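Rue de Horkska, tronçon bas : la chaussée, le mur et les accessoires

Galerie mise à jour le samedi 15 septembre

Cette page rassemble les notes de relevé du tronçon bas de la rue de Horkska, entre l'embranchement de Sala et le carrefour de Trirkholm. Elle complète la galerie consacrée au tronçon haut, publiée en août, et suit le même découpage : chaussée, bordures, mur, éclairage, stationnement. Les cotes complètes figurent dans le cahier de relevé ; seules les valeurs utiles à la lecture sont reprises dans cette page.

Le profil est celui d'une voie à double sens, revêtue en enrobé, sans séparateur physique. Côté coteau, la rue est tenue par un mur continu ; côté bâti, par un trottoir large. Cette dissymétrie se retrouve sur tout le tronçon et explique la plupart des choix d'implantation : candélabres et panneaux d'un côté, stationnement et bacs de l'autre.

Le relevé a été mené à pied puis en voiture, dans le sens Sala – Trirkholm. La gauche et la droite s'entendent toujours dans ce sens de marche. Les saisons ne sont pas homogènes d'une campagne à l'autre, ce qui gêne peu pour la voirie, davantage pour le coteau, dont la lecture change complètement selon que les arbres portent ou non leurs feuilles. 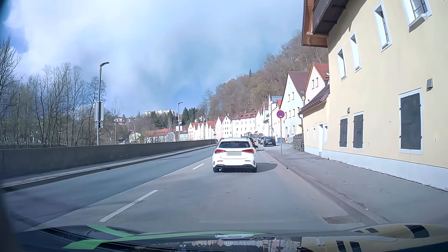

Le marquage axial est une ligne discontinue blanche. Les traits sont espacés et leur bord reste assez net pour être mesuré. Une longue ligne oblique marque en outre la limite entre deux revêtements : un enrobé clair d'un côté, une bande gris-bleu plus sombre à gauche. Dans le cahier, les deux surfaces sont codées séparément, le grain et la teinte ne permettant pas de les traiter comme une seule couche.

Chaussée, rive droite. Une surface rectangulaire brunâtre est présente dans la voie, près de la bordure et du caniveau. Elle est classée « reprise ou tampon, à confirmer » ; la fiche sera corrigée après passage sur place.

Trottoir. Large, gris, continu le long de la rive droite. Petites fissures et débris épars en surface. Aucun des défauts notés ne dépasse le niveau 2 de notre grille, qui en compte 11. Le niveau 2 correspond à une fissuration fine sans décalage de niveau entre les lèvres.

Mur. Ouvrage bas en béton gris, très long, qui accompagne la rue sur toute la partie visible. Le pied est bordé par un passage étroit surélevé, terminé par une bordure claire. La largeur de ce passage n'est pas reportée – il sera repris avec les autres cheminements du secteur dans la fiche Sorkurum.

Coteau. Relief peu élevé, boisement dense derrière le mur. Hors feuilles, les troncs et les branches fines se détachent bien et la ligne de crête devient lisible, ce qui facilite le calage du profil en travers. L'essence n'a pas été déterminée.

Éclairage. Candélabres gris de grande hauteur, implantés côté mur. Le premier a une crosse courbe et porte un grand panneau rectangulaire vu de dos, avec une plaque plus petite en dessous. Le second, plus loin, n'a qu'un petit panneau clair fixé à mi-hauteur. Le contenu des panneaux relève de l'inventaire de signalisation et n'est pas repris ici.

Stationnement. File de voitures sombres à droite, au-delà de la Mercedes blanche qui se trouve dans la voie. Le linéaire de stationnement est mesuré de bordure à bordure, véhicules présents ou non. Pour ce tronçon, le cahier retient 20 mètres entre les deux premiers repères.

Bacs. Un bac à déchets bleu et un bac brunâtre plus petit, côte à côte, à droite des voitures stationnées. Ils sont notés comme mobiliers non fixes et n'entrent pas dans le calcul de la largeur libre du trottoir.

Conventions. Les teintes sont données à l'œil, en lumière du jour, sans charte de référence. Un ciel partagé entre bleu et grands nuages modifie sensiblement la valeur des gris ; les comparaisons de revêtement d'une galerie à l'autre sont donc à manier avec réserve.

Suite du parcours : carrefour de Trirkholm, îlots et traversées. Les fiches du tronçon haut restent accessibles depuis l'index de Horkska.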